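Ulla's Sourdough Starter and Bread Class: Your Questions Answered

Hello and welcome! I get such a lot of letters about bread (I love every one of them, even the cross ones) that I finally sat down and put the questions I hear most in one spot. If yours is missing, write to me at the bottom of the page and I'll get to it as soon as my hands are clean.

Last updated 27th September

My starter smells like nail polish remover. Is it dead?

Goodness, no. It's hungry, poor thing. A starter that has run through its food will make all sorts of sharp smells, and it may have a grayish liquid sitting on top as well. Pour the liquid off or stir it in, whichever you like, then throw out most of the jar and feed what's left with equal weights of flour and water. Do that twice a day for two or three days and it should smell like yogurt and apples again. The only time I tell people to start over is when they see fuzz or streaks of pink or orange. Then it goes in the trash, jar and all if the jar was a cheap one.

What flour should I feed it?

Plain unbleached all-purpose is fine and it's what I use most weeks. A spoonful of whole rye in the mix wakes up a sluggish starter wonderfully. I wouldn't buy anything special until you've baked a few loaves and know you want to keep going.

Do I really need a scale?

I held out against one for years, so I understand! But yes, please. A cup of flour can be packed down or fluffed up, and my cup and your cup won't ever agree. For the house loaf I make 763 grams of dough, which sounds fussy until you've done it a couple of times and then you stop thinking about it. Any kitchen scale that reads in grams will do.

How do I know when the dough has risen enough?

Look at the dough and let the clock be a rough guide. In my kitchen in February the first rise can take all day, and in a hot spell it might be done before lunch. You want it puffy and a bit domed, with bubbles showing along the sides of the bowl, and it should jiggle when you give the bowl a shake. If you poke it with a floured finger, the dent ought to come back slowly. If it springs right back, give it longer. If it just sits there and sighs, get it shaped and into the oven quickly and call it focaccia.

My dough sticks to everything. Should I add more flour?

Try not to, at least at first. Wet dough gets easier to handle as it rests, and most people who tell me their dough is a disaster are about twenty minutes away from it being perfectly nice. Wet your hands for the folding, and save the flour for shaping, when a light dusting on your work surface is plenty. A metal scraper is worth having too. I like to shape on wood, which seems to hold just enough flour to keep things moving, but a clean countertop works very well. When you're done, scrape the board, wipe it with a damp cloth and stand it on its edge to dry so the air gets to both sides.
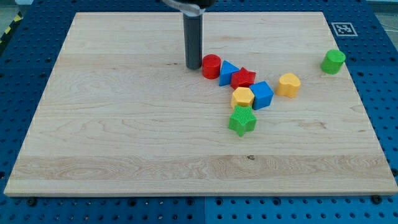 Can I bake without a Dutch oven?

You can! Heat a baking sheet or a stone in the oven, slide the loaf onto it, and put a metal roaster or a big stainless bowl upside down over the top for the first half of the bake. It traps the steam, and the steam is what lets the crust stretch. Please don't pour water onto a hot glass dish. I've had two letters about that and both of them were sad.

Why is the inside gummy?

Usually you cut it too soon. I know, I know, the whole house smells of bread and there's butter right there. Leave it an hour anyway, two if it has rye in it. If it's still gummy after a proper rest, give the next loaf ten more minutes, or check the middle with a thermometer. I take mine out at 205°F.

Can I leave my starter alone when I travel?

Feed it, let it sit an hour, and put it in the back of the refrigerator with the lid on loosely. It'll be fine for a couple of weeks, and often for a good deal longer. Waraporn Saithong, who teaches the flatbread class, dries hers on parchment and keeps the flakes in an envelope, and I've borrowed a pinch more than once after neglecting my own.

How do the classes work?

We meet in the Sangkhawat kitchen, downstairs. Over 93 people have come through the beginner class so far, and plenty of them had never touched yeast before. Bring an apron, a lidded jar and a towel you don't mind getting doughy. You'll go home with some starter and a shaped loaf to bake in your own oven the next morning.

I have to miss a class. Can I switch?

Of course. Let me know the day before if you can, and I'll move you to the next one with room.

Can I freeze the bread?

Yes, and I do it all the time. Let the loaf cool completely, slice it, wrap it well and freeze it. Slices go straight into the toaster. For a whole loaf, thaw it in its wrapping and then give it a few minutes in a hot oven to bring the crust back.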